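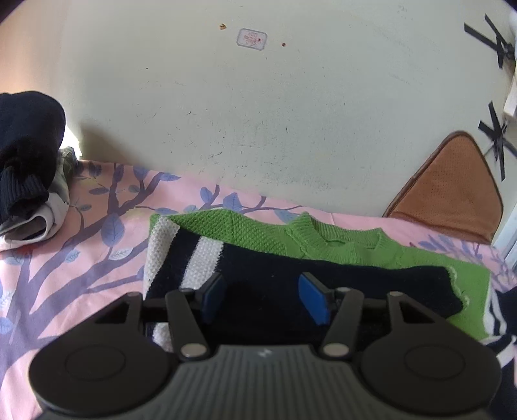 Sweaters on the bed, gripper in hand.

Search the boards Go

Budgeting for hand-held grippers — what am I forgetting?
posted by Rania Amrani 3 comments 11 shares

I'm putting together a spending plan for a small clothes-folding project. We want to record people picking up and folding knitwear at home with hand-held grippers, then use the recordings to train an arm we plan to buy in January. I have two quotes. Fidetti wants 474 dollars for each gripper, pads included. Krawczyk wants 1,220 for a set of two with a case and a year of repairs. Both say they ship to Plustulville.

The total has to cover spares too. Is the case and repair plan worth paying for, or should I buy the cheaper ones and put the difference into parts? Also, how much should I hold back for things that wear out?

Rocío Cuadros

I would go with the cheaper ones. Two from Fidetti come to 948, so you keep 272 compared with the set. Put 200 of that into finger pads and screws. Ask for the price of pads in writing before you order, and ask how long they take to arrive. We waited five weeks for a bag of pads last spring and did nothing in the meantime.

Try the grippers on small items as well as sweaters. Socks are where we found out our first pair didn't open wide enough for a rolled bundle, and by then the return period was over. 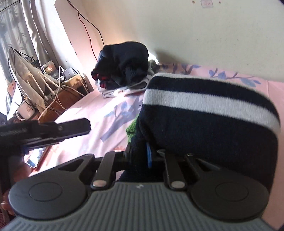

Can the grippers we buy now be used with any arm later?
Only if the mount and the finger shape match. Get the drawing of the arm's end plate before you pay for anything, and send it to the gripper seller.

Last thing — don't spend the arm money early. Prices on ours went up between the quote and the order.

grunura_fan

depends how many people are using them. one person, skip the repair plan. if they get passed around, get it

Rania Amrani

Thanks both. It will be three people sharing, so I'm asking Krawczyk if they sell the repair plan without the case. I've put 300 down for spares for now and will post what they say.

Was this page helpful? 14 found this helpful

Contact Copyright Grunura Community Help Back to top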